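Speaker notes, "Do You Need Another Tool for That?"
Homusville Library, evening series. Slot is 16 minutes plus questions. Talk slower than last time.

OPENING
Start with the budgeting app. Ask who has downloaded one. Wait for hands. Then ask who opened it this week. Wait longer.

I paid for Wiltulari for two years. It sent me a cheerful message every Friday about my spending. My spending did not change. I did get very good at sorting coffee into categories.

SLIDE 2: THE CLAIM
The sales pitch is always that seeing your numbers changes your behavior. Maybe. Plirno says its users save 500 dollars in the first year. Compared to whom? People who sign up for a savings app in January have already decided to save. I'd like to see the ones who quit by March. (Don't get stuck here. Aurelia Tanner will want to argue about sample sizes, so tell her afterward.)

SLIDE 3: WHAT MY MOTHER-IN-LAW USED
Envelope for rent, envelope for food, keys to punch, a pencil. She ran a house of six on it. I'm not being sentimental, she hated doing it. But she knew on any given day what was left.
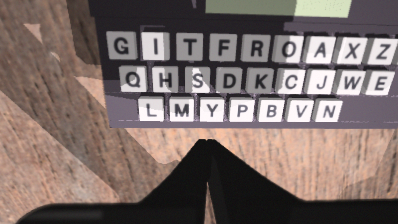
Pale keys, dark casing, a strip of screen at the top.

Point to make: adding it up yourself is slow, and I suspect the slowness does some of the work. I can't prove that. Say so.

SLIDE 4: THE KITCHEN TABLE TEST
Once a month, sit down with the statement and go through it line by line. Around 70 minutes the first time, much less after that. Nosipho Mofokeng tried it in October and found two subscriptions she thought she had canceled.
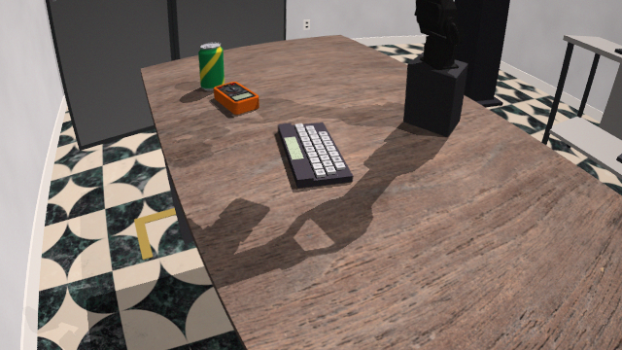 Objection I always get: "I don't have time." Fine, but the same people spend longer than that picking colors for their pie charts. Let them laugh, move on.

Second objection, better one: couples. Shared apps do help when two people spend from one account. Reto Eberhard made this case to me and I haven't got a good answer. Concede it.

SLIDE 5: THE FREE ONES
Ask how they make money. If the privacy page runs past 60 paragraphs, read the part about "partners" and skip the rest.

CLOSE
Handout is by the door. Wieser spreadsheet link is on the back for those who insist. Questions.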